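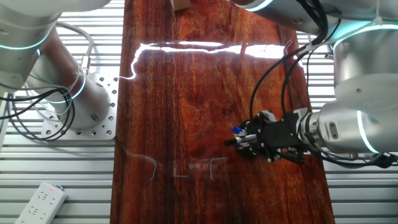

Home Agendas Minutes Members Visits Contact

DROTCOMBE MAKERS' AND SMALL TRADES ASSOCIATION

Minutes of the November general meeting

Meeting opened at 7:05 p.m. in the upstairs room. Ysaline Hamel in the chair. Attendance per sign-in sheet: 11 members. Apologies received from the Leitão print shop, which had a delivery.

1. Minutes of the last meeting

Read and approved with one correction. Under item 4, "rent of lathe" should say "repair of lathe."

2. Matters arising

The key for the side door has been copied. The question of the parking sign is still open and will be carried to the next meeting.

3. Report on the visit to Jurkach

The chair reported on the open day at the Jurkach automation workshop. Members who went were split into 2 groups. One group started with the talk in the front office while the other went straight to the robot bench, and they traded places after the coffee break.

The talk covered what the workshop does for outside customers, mostly small assembly jobs and test fixtures. The slides have been promised but have not arrived. The chair will write again.

At the bench the staff showed the marker task. Two arms are mounted on either side of a wooden tabletop, and the job is to handle a marker pen over the board. Staff explained that they use a pen for visitors because everyone knows how it should be held and can judge for themselves how the arm is doing. The same program is the starting point for their scribing work, where the tool marks a line on a part before cutting.

The chair said the arms moved more slowly than she had expected. She was told that the speed is held at 62 percent whenever guests are in the room, and that this is a house rule. A member asked if it could be run faster for one pass. The answer was no.

Several points were raised by those who attended:

— The hard part is the pickup. A pen lying flat on a table is thin and can roll, and the fingers have to come down very close to the wood without pressing into it. Staff said most of their setup time goes into this.

— A small camera rides on the arm near the gripper, so the operator can look at the table from the gripper's side as well as from overhead. Members found the close view more useful than the overhead one for judging the last inch.

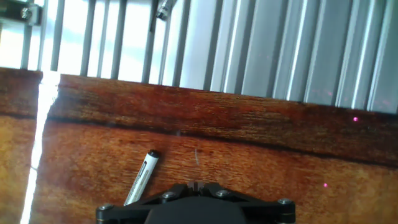
— The angle of the pen matters a good deal. If it lies at a slant to the gripper, the wrist has to turn to match before the fingers close. One member asked what happens if two pens are lying side by side. Staff said they had tried it and were not happy with the results yet.

— Glare off varnished wood is a nuisance for the cameras. Staff are thinking about a matte mat or a different lamp position. A member with photo experience offered to send them some notes on lighting.

— Cables. Two members felt that the cable runs along the arms would need to be tidier before anything like this went into a working shop. Staff agreed, and said the bench gets rewired often, so everything is kept easy to reach.

Discussion followed on whether any of this is of use to the membership. The view from the bindery was that their work changes too much from day to day. The view from the sign shop was more favorable — they have a run of small panels every spring that all need the same marks in the same places. It was suggested that the sign shop bring a box of blank panels to Jurkach and ask for a trial. The chair will find out if they would charge for that.

A question was asked about cost. Jurkach did not give a price for the arms and the chair did not want to guess at one. They do hire out bench time at 80 an hour with an operator included.

The chair thanked those who drove. Mileage claims should be handed in before the next meeting.

4. Umik software

A short demonstration of the Umik scheduling program had been planned, but the laptop would not connect to the projector. Members looked at it on the small screen in turns. It was agreed to put it back on the agenda when a working cable has been found.

5. Room bookings

The upstairs room is taken for the second half of next month. The meeting will move to the Drotcombe library annex if it is free. The secretary will confirm by email.

6. Other business

A member asked if family could come along on future visits. Jurkach asks for closed shoes and a minimum age of twelve, and other places will have their own rules. The chair will put this on the sign-up form next time.

The band saw has a new blade. The old one is in the scrap bin and should be left there.

7. Actions

Chair to write to Jurkach about the slides and the cost of a trial.
Sign shop to set aside blank panels.
Secretary to confirm the room.
Parking sign carried forward.

Meeting closed at 8:40 p.m.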